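The Listhorpe Trial

By the time I was hired, the Stesska grippers had already beaten the Minstead grippers on paper. The paper had been written by Stesska. My job was to wear out one of each kind on laundry until somebody could sign something.

I was on the Stesska pair that February, and laundry meant white mesh.
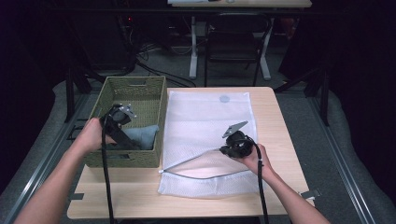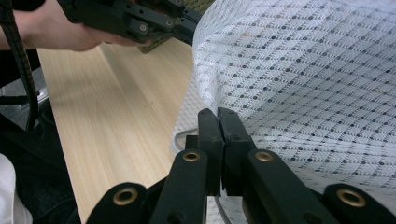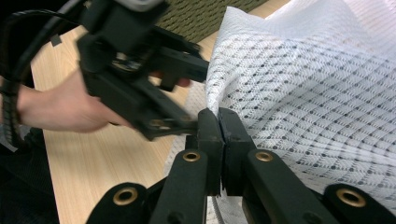
"How does it feel?" asked the man from Listhorpe, who was paying.

"Like folding a cloud with two staplers," I said.

He wrote down "good."

The target was 2000 grasps a pair. The Minsteads had quit at 400, when a spring left the building through an open window, and their rep drove over to argue that the spring had been operating within its limits. The Stesskas kept going. So did I, though my thumbs had filed a complaint.

At grasp 2544 I asked why we were past 2000. The man from Listhorpe checked his sheet and said he'd been enjoying the rhythm.

The report came out with 3 pages on jaw wear and one line on the operator - "no visible degradation." They bought the Minsteads. Those came with a carrying case.

I took the case home in the end, as the grippers didn't fit in it. It holds eleven towels if you fold them by hand.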